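Flustodine (robot control method)

Flustodine is a whole-body planning method for legged mobile manipulators that must pass through narrow indoor spaces containing open doors, drawers and similar hinged obstacles.

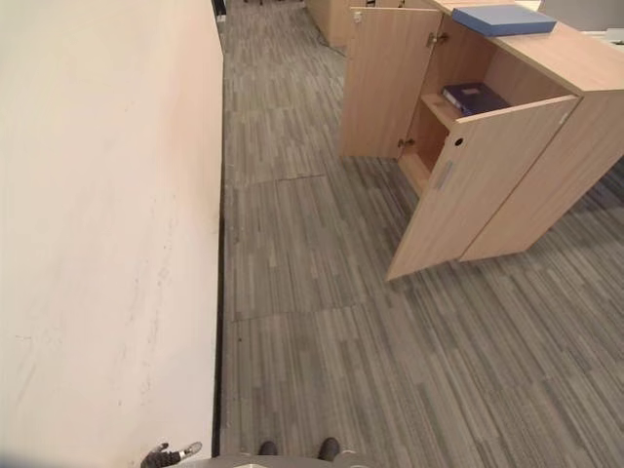
Overview

The method was developed in the Hekent project to handle a common failure in office environments. A planner that treats furniture as fixed boxes will plan a path along a cabinet front and then meet a door leaf that was closed when the map was made. Standard two-dimensional costmaps record the open leaf as a wall. Flustodine instead stores each leaf as a hinged panel with one unknown, the opening angle, and plans the feet and the arms against the same model.

Typical test conditions are a passage with a painted wall on one side and an oak-colored cabinet on the other, with both cabinet doors swung open and one of them projecting over the carpet. The view from the head of the robot includes its own feet and gripper. These regions are removed with a self-mask computed from joint positions before any obstacle is estimated.

Method

Processing is divided into 4 stages.

Wall line extraction. The line where the wall meets the floor is fitted first and used as the heading reference. A dark skirting strip gives a strong edge against gray carpet. Carpet tiles with a striped pattern are a known source of false lines, and candidate edges are rejected if they do not border a vertical surface in the depth data.

Panel fitting. Flat vertical surfaces near a cabinet body are tested as possible door leaves. A hinge axis is proposed at the edge nearest the body, and the opening angle is estimated from the depth points on the leaf. Visible hinges, keyholes and handle slots raise the score of a candidate but are not required.

Corridor computation. The free width between the wall line and the outermost point of each leaf is computed at foot, hip and shoulder height. A margin of 5 cm is kept on both sides.

Joint planning. Footsteps and arm posture are solved together. If the free width is too small for the default stance, the planner may turn the torso, draw in the arms, or push a leaf toward its closed position with the back of the gripper.

Evaluation

The main evaluation, known as the Dutedlow trials, consisted of 400 passages in a furnished office. The robot completed 273 of them without contact other than planned pushes. The remaining passages ended in unplanned contact, a stop by the operator, or a planner timeout. Timeouts were most common where two leaves overlapped in the camera view and were fitted as a single panel.

Limitations

Flustodine assumes that every leaf turns on a vertical axis. Sliding doors and drop-down flaps are treated as fixed. Thin objects on the floor, such as cables, often fall below the depth noise and need a separate detector. Small steps in the floor surface at carpet joints are ignored by the planner and left to the foot contact controller.

Related methods

The Hashemi planner uses a similar hinge model but plans the base and arm in sequence. It needs less computing time per step and cannot trade stance width against arm posture.

See also

Costmap
Footstep planning
Articulated object estimation
Whole-body control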